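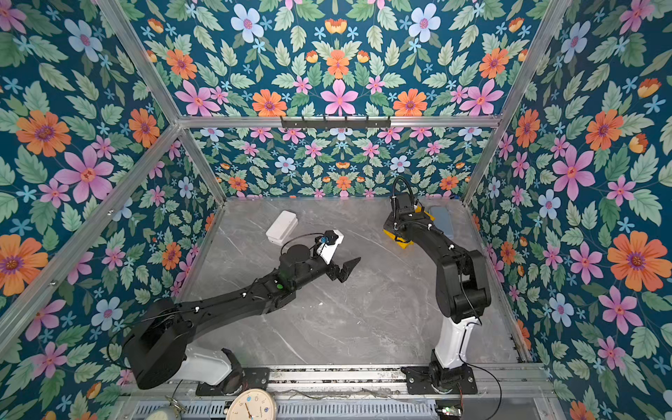

写真1 双腕セルの作業のようす。右のグリッパーは黄色い物の上、左は開いた状態。

件名: Re: [cell-users] 二台目のセルの予算について

みなさま

ジュイリン・チョウです。返事がおそくなりまして、すみません。日本語の間違いがありましたら、遠慮なく直してください。

Annunziata Sorrentino さんは書きました:
> 来期の機材の計画を十月のうちに出さなければなりません。
> いまの双腕セルと同じものをもう一台買うのか、それとも
> 腕だけを買って、枠は自分たちで組むのか、意見をください。
> Cliveo の見積もりは枠つきで高いと感じました。
> それから、手首のカメラは両方の腕に必要ですか。
> Urs さんは片方でよいと言っていますが、私は判断できません。
> 壁紙も同じ柄にするべきですか。これも教えてください。

順番に私の考えを書きます。

まず枠のことです。私は自分たちで組むほうに賛成です。いまのセルもアルミのフレーム材でできていて、特別な部品は多くありません。Yule に問い合わせたところ、切断ずみのフレーム材と金具の一式は410ユーロという返事でした。Cliveo の枠つきの見積もりでは、枠の部分だけで1510ユーロになっています。組み立てに二人で二日かかるとしても、この差は大きいと思います。ただし、Cliveo の枠は水平の調整をしてから届きますので、その手間は私たちの側に移ります。前回、私はこの調整にずいぶん時間を使いました。この点は計画に書いておいてください。

次に取り付け板です。写真のように、二本の腕はどちらもテーブルの手前側に、黒い板を使って付けています。二台目もこの配置を変えないでほしいです。腕の間隔が変わると、いま持っている作業のプログラムをそのまま使えません。Herkness の板は穴の位置がちがいますから、安くても買わないほうがよいです。

カメラについては、Urs さんの意見と少しちがいます。片方の腕だけで物をつかむ作業でしたら、一つで足ります。しかし、来期は小さい箱を左から右へ渡す作業を始める予定ですから、私は両方に付けたいです。予算が足りない場合は、ブラケットだけ先に二つ買い、カメラの二つ目は後から注文する方法もあります。ブラケットは一緒に注文しますと送料が一回で済みます。

ケーブルの費用が見積もりに入っていないことにも気がつきました。手首から戻る線は、動くときに引っぱられないように余裕を持たせますので、標準の長さでは短いです。予備もふくめて、ケーブルと結束の材料に100ユーロを見てください。ケーブルをまとめるクリップは、Vitura の一袋19ユーロのものを使っています。一袋で一台分になります。

壁紙のご質問ですが、私は同じ花の柄を希望します。濃い青緑の地に、緑の葉とピンクやオレンジの花がある柄です。二台のセルの背景がちがいますと、後で結果を比べるときに説明が一つ増えます。同じ柄がもう売っていないかもしれませんので、これは早めに店に確認したほうがよいです。天板も、同じ薄い灰色の大理石模様でお願いします。

作業に使う物は新しく買わなくてもよいと思います。棚にまだたくさんあります。

まだ決まっていないことは、電源の容量です。いまの部屋で二台を同時に動かしてよいかどうか、私にはわかりません。Mechthild Ammann さんは前に配電盤の図面を持っていたと思います。もしまだお持ちでしたら、送っていただけないでしょうか。容量が足りない場合は工事の費用が必要になり、計画全体の金額が変わります。

Ruth Agudelo さんには、注文書の形式をお聞きしたいです。フレーム材と腕を別々の店から買う場合、申請は一枚でよいですか、それとも二枚に分けますか。

私は午後三時から後でしたら、電話でも話せます。よろしくお願いいたします。

ジュイリン・チョウ (Jui-lin Chou)

お問い合わせ: cell-users リスト管理係 | © cell-users メーリングリスト | ページの先頭へ戻る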